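Hurndale Linen Notes
@hurndalelinen

1/ Whites took up most of February. This is how I fold them now, after years of doing it badly.

2/ Clear the table first and wipe it down. Whites pick up everything. I do mine on wood, and I check for splinters with my hand.

3/ Long pieces go flat across the table, lengthways. Smooth from the middle out to the ends. Get the crease straight before you make a second fold.
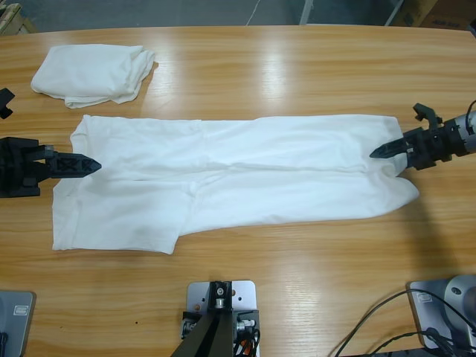
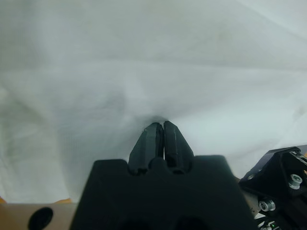

White cloth, creases and all.

4/ Small wrinkles I leave. Big ones I pull out from the hem. If it still won't lie flat I iron it, 2 minutes at most.

5/ I store them in the Plamside drawers, 14 to a drawer. Any more and the bottom ones crease again.

6/ Someone asked about starch. I don't use it on anything that gets worn. Tablecloths only.

7/ Coloureds next, once I've cleared the shelf.

539 likes · 496 shares
Filed under: Laundry & Linen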